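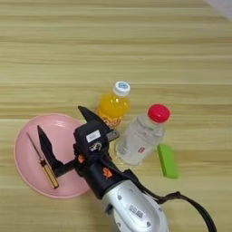 Which clearance rule applies when a light arm works on an open tabletop?

Asked by Bushra Lodhi, May 16, 2023

Our site rules (Wesine template, section 14) call for a fixed start layout and a clear path over the plate before each pick and place run. The template never says if the cable counts as part of the arm's swept area. Bottles lie on their sides in some of our layouts.
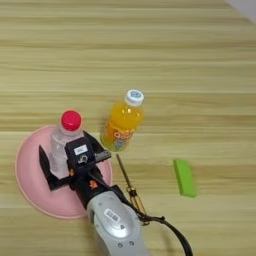 2 answers

Ewan Jardine
Count the cable. Measure at full reach, add 40 mm, and mark that line on the table. Treat a bottle on its side as able to roll — leave space on both sides of it. Record the layout before every run, including resets.
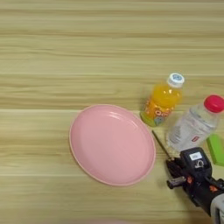 Page 1 of 2

Jardine, continued: speed limits belong in your own risk assessment. Don't copy them from the template. Ours were redone in February after a gripper change.

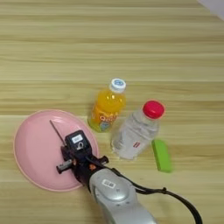
Martti Hirvonen
We just tape the cable down and skip the margin. No trouble so far. Not sure what your auditor would say.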